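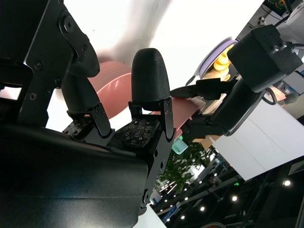 Session 4: Plates, Rims and Sorting the Tableware

Welcome back, everyone. I hope the cupboard exercise from last time went well at home, and that whoever you share your kitchen with has forgiven you for taking everything out of it. Tonight we stay with tableware and spend the whole session on the humble plate, which deserves rather more attention than it usually gets (I could happily talk about plates until the building closes, so do stop me at half past eight).

What a plate tells you before you eat off it

A pink plate and a white one of just the same shape will not look alike on a table. Salmon pink, the colour at the top of these notes, is a forgiving one. It is kind to bread, salad and anything green, and a bit less kind to tomato soup or baked beans, where everything runs together into one warm blur. If you are putting together a small everyday set, lay your most frequent suppers on the colour in question before you buy six of them.

Shine matters too. A glossy rim catches any lamp above it and throws back a bright white spot, lovely at a dinner and slightly maddening when you are trying to see whether the thing is clean. Tilt the plate slowly under the light and let the highlight travel round the rim. Smears show up at the edge of the bright patch, and so do fine scratches.

Plastic or ceramic?

You can't always tell by looking, and I have been caught out more than once. Try these when you have a plate in your hands:

Weight. Hold one plate flat on each palm. Our Peveo practice plates weigh 263 grams and the ceramic ones in the Retarlow box are 400, and most of you will feel the difference straight away with your eyes shut.

Sound. Tap the rim gently with a fingernail. Ceramic rings, plastic gives a dull little knock.

Touch. Ceramic tends to feel cool for a moment or two. Plastic takes the warmth of your hand sooner.

Underside. Look for a maker's mark, a recycling symbol or a line about microwaves. If there is nothing there at all, treat it as not for the microwave, please.

Handling and passing

Pick a plate up by its rim, fingers beneath and thumb resting on the edge, well away from where the food goes. When you pass one to somebody, wait until you feel them take the weight before letting go. It sounds terribly obvious, I know, and yet most of the breakages on this course have happened in that half second between one hand and the next!

Stacking

Largest at the bottom, and only plates of the same width in one pile if you have the shelf for it. For the Prastden shelves in our practice kitchen, which are 300 millimetres deep, two piles side by side work nicely, with up to 12 plastic plates in each and rather fewer of the ceramic. Slip a sheet of kitchen paper between glossy plates you care about, and keep flat pieces such as trays and boards upright in the Mavromatis rack at the end.

Practice for this session (in pairs)

1. Take one box of mixed tableware and sort it by material, using the tests above.
2. Sort it again by colour, and notice which way gives you the tidier shelf.
3. Check each rim under the lamp and put aside anything chipped or badly scratched.
4. Stack, shelve, and swap places with another pair to see how they managed it.

For next time

Bring one plate you never use and one you use every day. Have a think about why, and jot down a few lines. We shall be starting on bowls, so if you have a nest of them that refuses to nest, bring that along as well. Tea is at the break as usual, and the washing up afterwards does count as practice.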